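### 3.2 How households talk about portion size

One of the real pleasures of this study was finding out how many words people have for "enough." We had gone in expecting cups, spoons and grams, because those are the units printed on packets and used in most diet surveys. What we got from the Katene households was far richer. People spoke of a "visitor's plate," a "Sunday spoon," a "just-me bowl" – and they used these terms with a steadiness that surprised all of us on the coding team.

The full set of kitchen diaries holds 700 entries in which a portion is named in some way. Standard units appear in 18 percent of them. The rest lean on the dish itself (a plate, a bowl, the small pot), on a person ("a Dad helping"), or on a part of the day. Ruawai and Bolger coded the entries separately and then met to settle the ones they had coded differently. Most of their disagreements were about phrases that pointed to a dish and a person at the same time, such as "her bowl, filled the way she likes." We kept these in a mixed group, and it became one of the most interesting groups we have!

The plate is the star of the diaries. It turns up in breakfast, lunch and supper entries, in homes with small children and in homes with one older adult. It also carries a lot of hidden information. When a diary keeper in Flada writes "one plate," she means a flat dinner plate with the rim left clear. When a diary keeper in Ernari writes the same two words, the food goes right to the edge, and a second, smaller plate is used for bread. Neither writer explained this in the diary. We learned it in the September interviews, when Ellery asked people to show her with their hands where the food would stop.

Those hand gestures deserve a paper of their own. People drew circles in the air, patted the table to show height, and in several homes corrected each other with great energy. One couple had shared a kitchen for 40 years and found, in the middle of the interview, that they disagreed about what "half a plate" meant. He divided the plate down the middle. She thought of it as a full plate, only lower. Both readings are sensible, and a survey with a tick box for "half portion" would have lost the difference.

Height, in fact, came up much more than we had planned for. Our first coding sheet had fields for width and for fill, and none for how tall the food stood. Tamihana argued early on that we should add one, and he was right. Rolls, stacked flatbreads and shaped rice all take up little of a plate while making up most of a meal. In the revised sheet we therefore record the dish, the part of it covered, and the height of the tallest item, using the diary keeper's own words wherever we can. Section 3.3 takes up what happened when we tried the same sheet with bowls, where height and fill are much harder to pull apart. 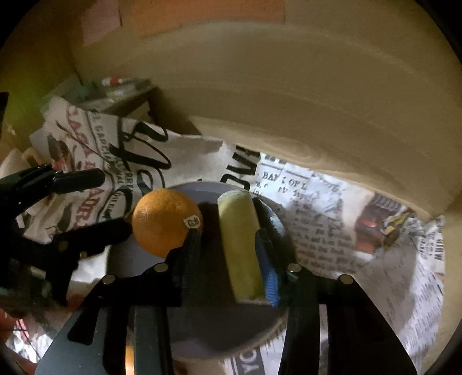

**Figure 4.** A short, upright item on a round gray plate: small in cover, larger in height.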